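The laundry-folding robot has been two years off for as long as I've been buying socks. At Stovstead, where the Killunitz arm spends its Saturdays learning to tidy up, the current ambition is smaller: clear one table. 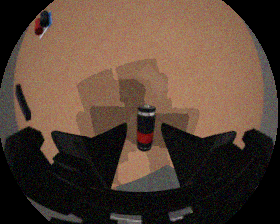
Issue 285 | Page 60

A black cylinder with a red band, and a gripper finger on either side of it. My nephew could manage the job at 2, though he would then eat it. The simulated table takes 12 minutes on a good run. I went home and did the dishes myself.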